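Lundi, 22 h 40

Relevé du compteur d'eau : 346. L'écart avec la semaine précédente reste inexpliqué, la chasse d'eau ayant été remplacée en septembre. Fermé la vanne générale pour la nuit, nouveau relevé au réveil.

Pain : deuxième essai avec la farine Walness. Hydratation ramenée à 346 g d'eau - même chiffre que le compteur, pure coïncidence - pour 500 g de farine. Pointage de 5 heures à température de la cuisine. Pâte plus ferme que la précédente, façonnage correct, grigne irrégulière. Mie encore serrée au centre. La prochaine fois, allonger l'apprêt et ne rien changer d'autre.

Reçu le devis de Rurnel pour la fenêtre du couloir : 405 euros, pose comprise, délai de deux mois. Celui de Gruvholm n'est toujours pas arrivé. Relancer mercredi.

Lu deux chapitres du Cabrera sur les levains. La partie sur l'acidité est solide, les tableaux sont mal imprimés et les unités changent d'une page à l'autre.
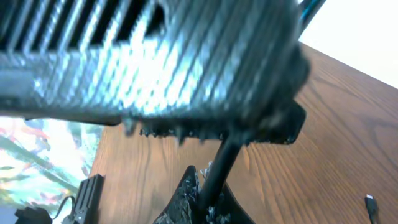 Nervures en diagonale, vues de très près. Flou de mouvement.

Genou droit raide dans l'escalier, rien à plat. Marche reportée à demain si la pluie cesse. Levain nourri à 22 h, bocal remis sur l'étagère du bas.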